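Notes on the Zuccaro Tabletop Kit after One Term

Posted August 21, 2023

The workshop at Feldale took delivery of the Zuccaro tabletop kit in March, and several readers have written to ask whether I would recommend it. My colleague Fernanda Baptista shared the setting up and most of the testing with me, and the views below are largely held in common. We paid the full price and have no arrangement with the supplier.

The kit is sold for teaching and for small research groups that already own an arm. It consists of a mounting bracket, a straight pushing tool, a set of coloured plastic blocks and a year's access to the software. The arm is not included, and the product page could state this more plainly. Buyers should also allow for a work surface with regular fixing holes, as the bracket and the board are both awkward to position without one.

Our usual exercise is a sorting task. The learner gives an instruction in ordinary words, such as moving the red star towards the green one, and the arm slides the block across the board with the tip of the rod. There is no grasping involved. This keeps the task simple to explain, and it makes small errors of angle very easy to notice.
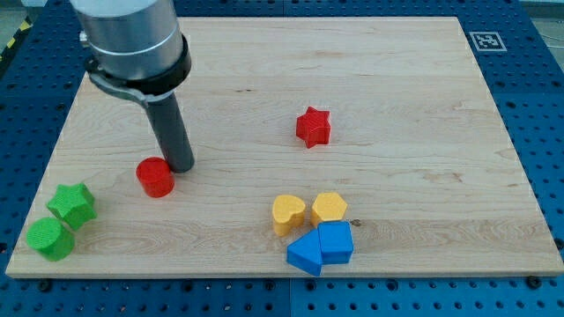 Over the term we logged 1,000 attempts, of which 841 ended with the correct block within the permitted distance of its target. Most of the failures occurred where blocks had gathered in a group and the rod moved two of them together. The round pieces gave less trouble than I had expected. The triangle was the least predictable of the set, particularly when pushed near a corner.

The software is adequate. Calibration takes 40 minutes on a first attempt and must be repeated whenever the board is moved. The printed manual omits two of the steps, both of which are covered in the online version. Mirko Leone of the Pevcombe group informs me that his copy had the same omission.

Support was courteous, although replies were slow during the Easter period. A replacement bracket screw arrived within the week and was not charged for.

I would recommend the kit to departments with an arm standing idle and a member of staff able to give it regular attention. Those starting from nothing may prefer to wait for the complete package, which the supplier intends to show at Flellville next spring. I hope to attend and will report on it then.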